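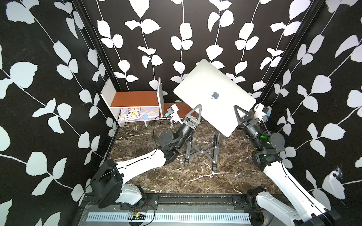

About Plusura

Plusura gathers examples for robots that learn by being shown. Somebody sits down at the controls, guides a pair of arms through an ordinary chore, and every movement is saved along with what the cameras saw. Do that enough times, with enough care, and a learning system has something worth learning from.

We started out in a single rented room in Skornadden, with one workcell and a kettle, and we were very pleased with ourselves the first February, when we finished a set of 110 examples that a client could use from start to finish. It took us far longer than we had promised (they were kind about it). These days we have a second site in Jallach and 86 tasks in our catalog, most of them the sort of thing you do at a desk or a kitchen counter before you've properly woken up. Putting a laptop on its stand. Sliding a notebook onto a shelf. Folding a cloth, closing a box, finding the lid that goes with the jar.

Our operators come from all kinds of work – sewing, dental labs, piano teaching, warehouse packing – and they are trained here, on the job, at full pay. A new operator practices for as long as it takes to move both arms smoothly together, and then a little longer. We'd much prefer one calm, clean example to ten hurried ones, and nobody here is paid by the piece.

Variety matters to us too. We change the walls, the floor coverings and the things on the floor of each cell, so that a robot doesn't learn one room by heart and get lost in the next. Every example is watched all the way through by a second person before it leaves the building. The ones with slips and second tries are kept and labeled, as plenty of our clients ask for those as well.

Our largest collection so far, made with our friends at Antwi, holds 2597 examples of two-armed handling. We also take on small orders, down to 200 examples of a single task, and we're always glad to talk an idea over before anyone has settled on anything. Visitors are welcome at Skornadden by arrangement. Write to us first and we'll make sure a cell is running when you come.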